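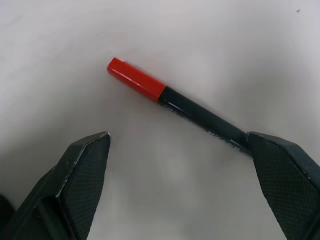
Vaughan Hapeta, Tautahi – October 2020

The craft and study room in Tautahi has started to collect used marker pens from the whole district. The collection is called Gremlow. It is organized by the small stationery firm Cuvoma, which has its shop on the same street. Residents can bring markers of any brand and any color, with the cap or without it, during the usual opening hours of the room.

The idea is simple. Each marker is tried on white paper. If it still writes well, it goes back to use in one of the 9 primary schools that take part. If it writes weakly, it is put aside for refilling, when the type permits this. Only pens that are broken or cannot be opened are sent away for plastic recycling, and Cuvoma pays the transport of these.

A first trial was made in July, with one school only. In that month 673 markers were handed in, and 200 of them could be given back to the classes on the same day. The organizers had expected much less. The school secretary told us that many families had kept a drawer of old pens for years and were glad to have a place where to bring them. The goal until the end of the school year is now 2,000 pens.

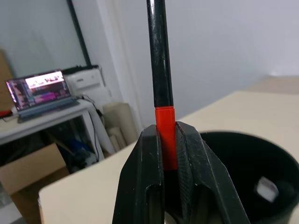

Gremlow asks people not to tape the markers together in bundles. In the trial this made a lot of extra work, as the tape leaves glue on the barrel and takes the printed lettering with it. Single pens can be put directly in a container, and for this any vessel with a good opening is suitable – the black one on the pale table has a wide round rim, and it is easy to reach inside. Pens should be wiped with a dry cloth before they are brought. Marks of use and scratches on the barrel are no problem at all.

Highlighters and paint markers are also accepted, but these must be handed over separately. Ballpoint pens, pencils and glue sticks are not part of the collection at the moment. Cuvoma says it may include ballpoints next year if there is enough room for storing them.

For the refilling the firm uses ink from the supplier Fuvetent, in black, red, blue and green. A refilled marker gets a small dot of paint on the cap, and the school can see by this that it was already refilled once. After the second time the tip is usually too soft, and the pen is taken out of use.
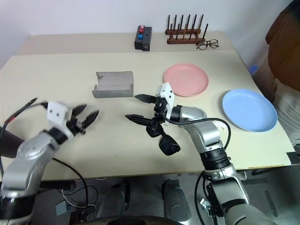

The schools receive the markers in mixed sets, and they do not pay anything for them. In return, each school names one class which collects the dry pens in the building and brings them to the room once in a month. Two teachers have already asked for thick markers for the whiteboard, which were the most missed in the trial. Thin markers for drawing came in large quantity, and there is now more of them than the schools can use. The rest will be offered to the evening drawing course.

Other activities in the room continue as before. The drawing course has still free places, and the course for repairing small household things begins again after the school holidays. People who only want to bring pens do not have to register. They are asked to leave a note with the number of markers, if they know it – the figure is used for the monthly list on the door.

News > Local > Schools and Learning

News Sports Culture Classifieds Weather Contact

Comments (4)

marlow_t
Good to read this. We have a full shoe box at home and my daughter did not want to throw it in the trash. Are the ones with a chewed end also ok?

Pieta
My son's class was in the July trial. They got back a nice set, but two of the green ones stopped to write after a week. For free I will not complain :)

oldinkpot
I store mine flat and they last much longer. With the tip up all the ink goes down to the wrong end and then people think the marker is finished. Try that first before you give it away!

R. from the hill
Is it possible to bring them on the way to work, before eight? There used to be a box outside by the door.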